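Section 3. Marker Boxes and Gripper Setup

Skilter Robotics Club, handheld gripper guide. Revised in November by Sadao Kikuchi, with objections by Tyson Lachance left in where the club agreed with them.

Read this section before you take the gripper out of its case. The kit instructions from Dridine say setup is a ten-minute job. We have never had it go that fast, and the sessions where someone claimed it did are mostly the ones we had to throw out.

3.1 Before you start

1. Charge the gripper fully. The battery light goes green well before the battery is full, so leave it on the charger overnight.
2. Wipe the lens with the cloth in the lid pocket. Paper towels scratch it.
3. Squeeze the trigger and let it go. The fingers should open by themselves. If they stick, put the gripper back and take the spare.
4. Check that the session sheet names a room and a task. "Bathroom stuff" is not a task. "Pick up tissue from floor, drop in bin" is.

CAUTION: Keep fingers out of the V while someone else is holding the trigger. The pads are soft. The linkage behind them is not.

3.2 Placing the marker box

The tracking software, Pestov, needs to find a marker before it will give you a position. It is supposed to recover if the marker drops out of view for a moment. Treat that as a hope.

1. One person holds the gripper. A second person places the box. Doing both jobs alone is how boxes get knocked over.
2. Turn a printed side toward the gripper and tilt it a little if the overhead light is washing it out.
3. Keep sleeves, cables and straps off the pattern.
4. The second person steps back out of the work area before recording begins.

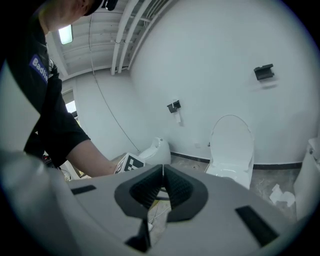
Can we leave the marker box where it is between takes?

Leave it alone as long as every take is in the same room with the same starting point. If the box gets bumped, even slightly, repeat the check in 3.3 and start a new session number, whatever the software says about its own accuracy.

NOTE: Small rooms with plain white walls are hard on Pestov. It looks for corners and edges, and a painted wall gives it very little. The Dridine leaflet calls these rooms "fully supported." Our logs disagree.

3.3 The return check

Do this every time. The green "Tracking OK" message only means that the software has a position. It does not mean the position is right.

1. Start recording and hold the gripper still over the box.
2. Walk a slow loop of the room and come back to the same spot.
3. Compare the start and end positions on the laptop. A gap of 2 centimeters or less is a pass.
4. If it fails, move the box and try again. After 3 failures, stop and write the room down as unusable for the day.

Session 742 is the one we show new members. The message stayed green all the way through, and by the end the software had placed the gripper on the far side of a wall.

3.4 Things people will tell you

"More takes will average it out." Bad takes do not average out. Session 101 was recorded on this theory, and the arm we trained on it, Marín, learned to close its fingers next to the object with great confidence.

"It worked at the demo." The demo used one table and one cup. Ask to see the room you plan to use.

3.5 Packing up

1. Stop the recording and wait for the file to finish saving.
2. Put the box away with its printed sides covered.
3. Write the result of the return check on the session sheet, including failures. A sheet with only passes on it will be handed back to you.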